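An October Morning at the Vovov Watch Fair

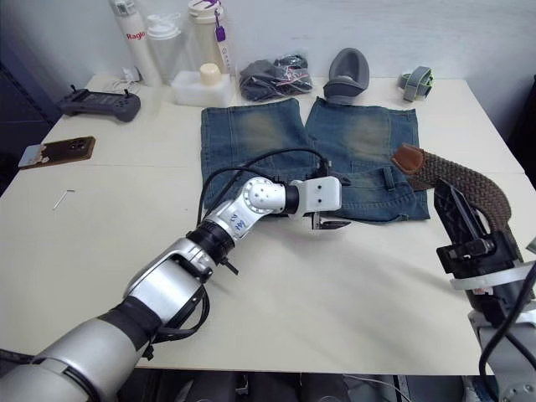
Faded jeans and a brown woven belt on a white tabletop.

The Vovov fair opens at 10, and by then the line already reached the parking lot. I stood in it behind a man wearing three watches, all set to different times, none of them correct.

Inside were 42 dealers in a hotel ballroom built for weddings. The carpet has seen worse. I started with Brumance, a small outfit that makes steel dress watches and talks about them in a whisper. Their new hand-wound piece is 17 jewels, cream dial, no date window, bless them. It wears smaller than I expected and costs more than I hoped. I tried it on twice – the second time only to be sure I couldn't afford it.

Grernine had the crowd. Their diver comes in a run of 433 pieces, a number they refused to explain, and the salesman let me turn the bezel under close supervision. Good click, slight wobble. The rubber strap smelled like a new bath mat.

The best hour was at the back with Teodoro Magbanua, who repairs old movements and had a Sison chronograph open under a loupe. He showed me a screw some earlier owner had replaced with one from a pair of eyeglasses. It had held for almost ten years. He seemed annoyed about that.

Princess Enriquez gave the noon talk on fake dials and passed around two samples, one real, one not. I picked wrong, as did most of my row. The dealer beside me picked wrong with great confidence, so I skipped his table afterward.

Lunch was a sandwich priced like a spare crown. I left at two with a secondhand leather strap, brown, and it's a millimeter too wide for anything I own.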